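Equipment Review: Drokora Light Dusting Kit with Irance Two-Finger Gripper

The Drokora kit is sold to small museums, guest houses and care homes that want routine dusting done by a robot arm. It consists of a gripper, a set of reusable cloths and a year of access to the Jerka planning software. Our office reviewed the kit on household surfaces, with particular attention to glazed pictures hung on papered walls.

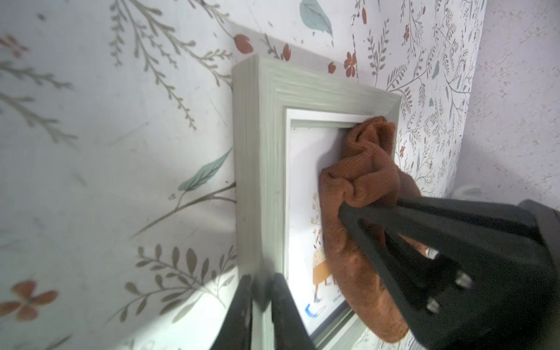

Setup is explained in a clear printed guide, and our staff completed it in one morning. The software offers 200 stored wiping paths, of which 170 are meant for flat or framed objects. Paths can be edited, though the menus are slow and the undo function covers only the last change. Contact force is set on a single scale, and we advise buyers to begin at the lowest setting on anything glazed.

The gripper holds a cloth by pinching it between two fingers – a simple arrangement that makes changing cloths easy. Its drawback is that a thick cloth bunches, and the shape of the bundle differs from one grip to the next. Corners and deep moldings call for a second path. The optional Choi flat pad, priced at $700, was not supplied for this review.

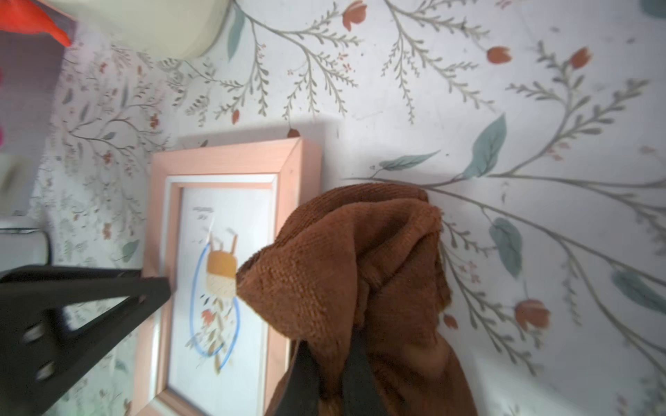

Framed print and cloth during the picture-wiping trial.

The full kit costs $3000. We recommend it for sites with many similar surfaces. Smaller sites should request a loan unit from Drokora before ordering.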